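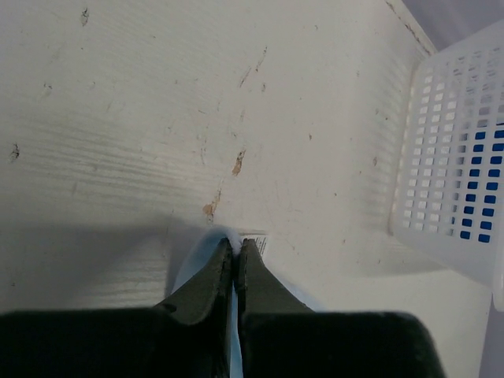
Saturday, April 7, 2018
By Yasaman Hosseinzadeh

Teaching by demonstration is the business of showing a robot a job instead of writing out every movement for it. I came to it through laundry, of all things, and I still think cloth is the best way in. You can do it by hand, taking hold of the arm and walking it through the motions, or from a distance, with a controller that the arm copies. A rigid block stays the shape you left it, but a pale blue cloth pinched between two fingertips bulges out on both sides of them, and a little white tag can end up lying flat on the board just past the tips. The person teaching has to decide whether a grip like that will do.

Guiding by hand is the older habit and the one I'd give a beginner. You feel the weight of the arm and you slow down near the table without being told. The trouble is that your own hands and sleeves get into the camera's view, and the robot may learn to expect them! At Olleck we called those runs "sleeve runs" and threw most of them out.
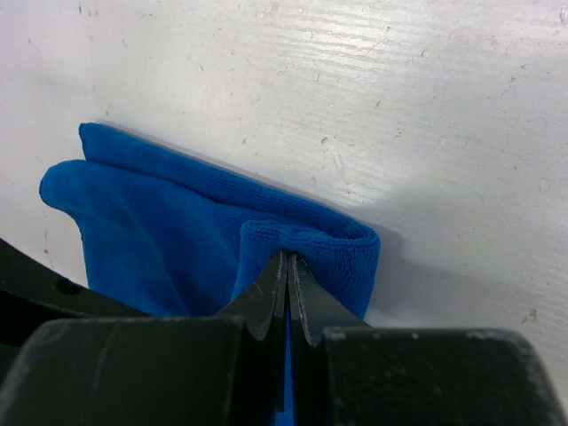 Remote control keeps you out of the way, though you lose nearly all sense of touch. I squeezed far too hard for my first 300 runs — Tzu-hsuan Tsang, who taught me on the Skolby rig, could hear the motor straining from the next room. Most people get gentler with practice, and a decent wrist view helps a lot.

How many showings you need is a matter of argument. Our folding set at Olleck had 1,000 runs in it, of which we kept 815, and I'd happily have swapped a hundred of the tidy ones for some good messy recoveries (a dropped corner, a second try at a fold). A robot that has only seen things go well has no idea what to do when they don't.

See also: remote handling, learning by imitation, the Brileck grip test.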